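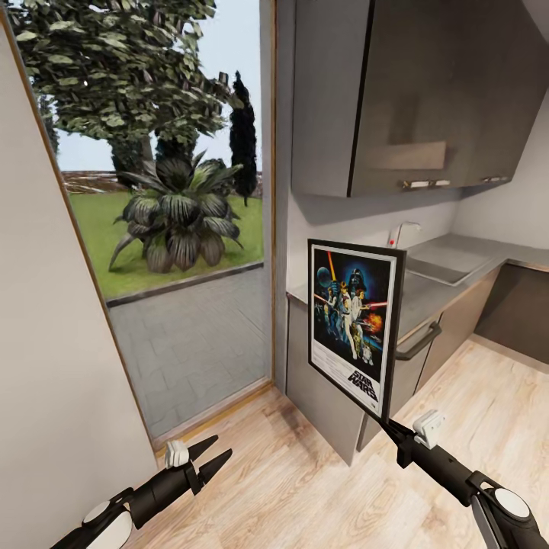

부엌에 종이류를 거는 것은 보존을 포기하는 일이나 다름없지 않으냐는 댓글이 지난달 글에 달렸습니다. 아크릴판 안쪽에 김이 서린 적이 있고, 그 뒤로 포스터 아래쪽이 물결 모양으로 울었다는 내용이었습니다. 답변이 길어질 듯하여 별도의 글로 정리합니다.

본 블로그는 개인이 소장한 인쇄 포스터의 액자 제작과 보관에 관한 기록을 게재하고 있습니다. 필자는 보존 처리를 전공하지 않았으며, 아래의 내용은 자택에서 포스터 27점을 관리하면서 얻은 경험에 한정됩니다. 고가의 원본이나 이미 손상이 진행된 자료에 대해서는 전문 업체의 상담을 받으시기 바랍니다.

## 1. 거는 장소에 관하여

부엌이라 하여 일률적으로 배제할 필요는 없다고 판단합니다. 다만 조리대 바로 위와 싱크대 옆, 주전자나 밥솥의 김이 올라가는 경로는 제외하여야 합니다. 필자는 가열 기구의 가장자리에서 액자의 가장 가까운 모서리까지 1000mm를 최소 거리로 정해 두었습니다. 공인된 기준이 아니고, 기름막이 아크릴판에 앉는 속도를 여러 해 지켜보며 정한 값입니다. 처음에는 이보다 가까운 곳에도 걸었으나 닦는 일이 번거로워 모두 옮겼습니다.

부엌보다 오히려 문제가 되었던 곳은 북쪽 외벽이었습니다. 겨울철에 외벽 안쪽 면의 온도가 실내 공기보다 낮아지면 액자 뒷면에 습기가 모입니다. 앞에서는 보이지 않으므로 발견이 늦습니다. 현재는 외벽에 거는 모든 액자의 아래쪽 두 모서리에 코르크 받침을 붙여 벽과의 사이를 띄우고 있습니다. 받침은 문구점에서 파는 것으로 충분하며, 접착면이 마르면서 떨어지는 경우가 있어 봄마다 점검합니다.

직사광선에 대해서는 이전 글에서 다룬 바 있으므로 간략히 적습니다. 자외선 차단 아크릴을 사용하더라도 가시광선에 의한 퇴색은 계속됩니다. 인쇄물에서는 대체로 노랑과 붉은색 계열이 먼저 약해지고, 파랑과 검정이 남습니다. 오래된 가게 유리창에 붙은 포스터가 하나같이 푸르스름한 것은 이 때문입니다. 필자의 집에서는 남향 거실에 건 것을 계절마다 교체하고 있으며, 내려온 포스터는 다음 해 같은 계절까지 다시 걸지 않습니다.

## 2. 액자의 구성

기성품 액자를 구입할 때 대부분의 구매자는 테두리의 색과 폭을 먼저 봅니다. 보존의 관점에서는 그 안쪽이 중요합니다. 최소한 다음 사항은 확인하시기를 권합니다.

- 매트지와 뒷받침 판지에 중성 또는 무산 표기가 있는지 여부
- 앞판이 유리인지 아크릴인지, 아크릴인 경우 보호 필름의 제거 여부
- 포스터 표면과 앞판 사이에 간격이 확보되는지 여부
- 뒷판을 고정하는 쇠붙이를 여러 번 접었다 펼 수 있는지 여부

세 번째 항목은 댓글에서 언급된 현상과 직접 관련됩니다. 종이가 앞판에 바로 닿아 있으면 맺힌 물기를 종이가 그대로 흡수하고, 심한 경우에는 인쇄면이 앞판에 달라붙습니다. 매트지 한 장의 두께만으로도 이러한 접촉을 상당 부분 줄일 수 있습니다. 매트를 두르고 싶지 않은 경우에는 액자 턱 안쪽에 가느다란 간격재를 넣는 방법이 있습니다. 앞에서 보면 거의 드러나지 않습니다.

필자는 몇 해 전부터 Flaltico에서 주문 제작한 액자를 사용해 왔습니다. 납기가 긴 편이고 상담은 오전에만 가능하나, 뒷판을 나사로 여닫는 형식이어서 내용물을 교체하기에 적합합니다. 가장 최근에 받은 것은 내경 세로가 1133mm로, 주문서에 기재한 치수와 일치하였습니다. 그 전 주문에서는 가로 치수를 필자가 잘못 적어 매트를 다시 재단한 일이 있습니다. 포스터의 치수는 네 변을 모두 재시기 바랍니다. 오래된 인쇄물은 마주 보는 변의 길이가 서로 다른 경우가 드물지 않습니다.

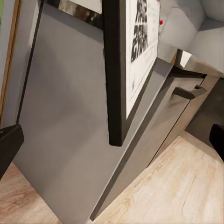

고정 방법도 자주 질문을 받는 항목입니다. 포스터의 네 변을 모두 테이프로 붙이는 것은 피하여야 합니다. 종이는 습도에 따라 늘고 줄기 때문에 사방이 묶이면 가운데가 솟아오릅니다. 위쪽 두 곳만 한지 띠와 밀가루풀로 매달고, 아래와 옆은 자유롭게 두는 것이 통상의 방법입니다. 풀을 쑤는 일이 부담스러우면 모서리 포켓을 사용하여도 무방합니다. 이때 포켓에 종이가 꽉 끼지 않도록 여유를 남겨 주십시오.

일반 투명 테이프는 어떠한 경우에도 사용하지 않습니다. 필자가 Brarnmont의 중고 시장에서 구입한 극장용 포스터 한 점은 뒷면 전체에 테이프가 붙어 있었고, 접착제가 앞면까지 배어 나와 갈색 띠를 이루고 있었습니다. 제거를 시도하다가 종이의 표층이 일어났고, 지금은 그 상태로 보관 중입니다. 가격이 저렴했던 이유를 구입 당시에 확인하지 않은 것은 필자의 불찰입니다.

## 3. 김이 서린 경우의 조치

앞판 안쪽에서 물기를 발견하였다면 우선 액자를 벽에서 내려 평평한 곳에 앞면이 위로 오도록 눕힙니다. 헤어드라이어의 사용은 권하지 않습니다. 한쪽만 급히 마르면 울음이 더 심해집니다. 방의 온도에 어느 정도 맞춰진 뒤 뒤집어 뒷판을 열고, 종이가 앞판에 붙어 있지 않은지 모서리부터 살핍니다. 조금이라도 저항이 느껴지면 당기지 말고 그대로 두어야 합니다.

분리가 되는 경우에는 포스터를 흡습지 사이에 넣고 넓은 판으로 눌러 둡니다. 흡습지는 첫날에는 아침저녁으로, 이후에는 하루 한 번 교체합니다. 필자는 7월 장마철에 이 작업을 한 적이 있는데, 제습기를 켜 둔 방에서도 일주일이 넘게 걸렸습니다. 완전히 펴지지는 않았습니다. 액자에 넣으면 눈에 띄지 않을 정도이며, 비스듬한 빛을 비추면 아래쪽에 굴곡이 남아 있습니다.

액자 내부의 습도를 알고자 뒷판에 Witus 습도 표시지를 붙여 두는 방법도 시험하고 있습니다. 색이 변하는 방식이어서 정밀하지는 않으나, 전원이 필요 없고 얇아서 벽과의 간격에 영향을 주지 않습니다. 장기 사용 결과는 한 해를 더 지켜본 뒤에 보고하겠습니다.

## 4. 걸지 않는 동안의 보관

교체를 위해 내려놓은 포스터는 말아서 보관하는 것보다 펴서 보관하는 편이 낫습니다. 공간이 허락하지 않을 때에는 지름이 넉넉한 통을 택하고, 인쇄면이 바깥을 향하도록 느슨하게 만 다음 중성지로 한 번 감쌉니다. 고무줄은 사용하지 않습니다. 삭아서 종이에 들러붙은 고무줄의 흔적은 지워지지 않습니다.

평면 보관에는 Toom의 납작한 보관함을 쓰고 있습니다. 빈 상자의 높이가 낮아 침대 밑에 들어가며, 뚜껑을 덮은 상태에서도 옆면의 이름표를 읽을 수 있습니다. 단점은 모서리 보강재가 약하다는 것입니다. 가득 채운 상태로 혼자 옮기다가 한쪽이 벌어져 천 테이프로 보수하였습니다. 이후로는 상자를 먼저 제자리에 놓고 내용물을 나중에 넣습니다.

액자에 넣은 채로 보관하는 경우에는 세워서 두되, 앞면끼리 마주 보게 하고 사이에 두꺼운 판지를 끼웁니다. 액자 뒷면의 고리가 옆 액자의 앞판을 긁는 사고는 매우 흔합니다. 아크릴판의 흠집은 연마제로 줄일 수 있으나, 자외선 차단 코팅이 있는 제품에서는 코팅이 함께 손상될 수 있습니다.
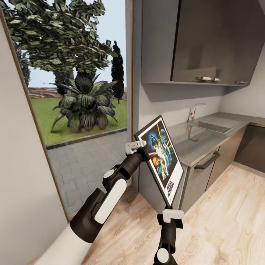 *검은 테두리와 흰 매트를 두른 「스타워즈」 포스터.*

## 5. 세로형 포스터의 걸이 높이

마지막으로, 지난 글의 정오 사항을 알립니다. 걸이 끈의 처짐을 계산하는 대목에서 예로 든 값 409mm는 끈의 전체 길이가 아닌 고리 사이의 간격입니다. 표의 항목 이름이 서로 바뀌어 있었으며 현재는 수정되었습니다. 해당 표를 인쇄하여 사용 중인 분께서는 새로 내려받으시기 바랍니다.

높이는 작품의 중심이 선 사람의 눈높이에 오도록 하는 것이 일반적입니다. 식탁 옆과 같이 주로 앉아서 보는 장소에서는 이보다 낮추어도 됩니다. 세로로 긴 포스터는 중심을 기준으로 걸면 아랫변이 의자 등받이에 닿을 수 있으므로, 의자를 실제로 뺀 상태에서 종이 본을 벽에 붙여 하루 정도 지내 보시기를 권합니다.

매트지 재단에 관한 질문은 다음 글에서 답변하겠습니다. 문의는 이 글의 댓글로 접수하며, 손상 부위에 대한 문의에는 종이의 앞뒷면 상태를 함께 적어 주십시오.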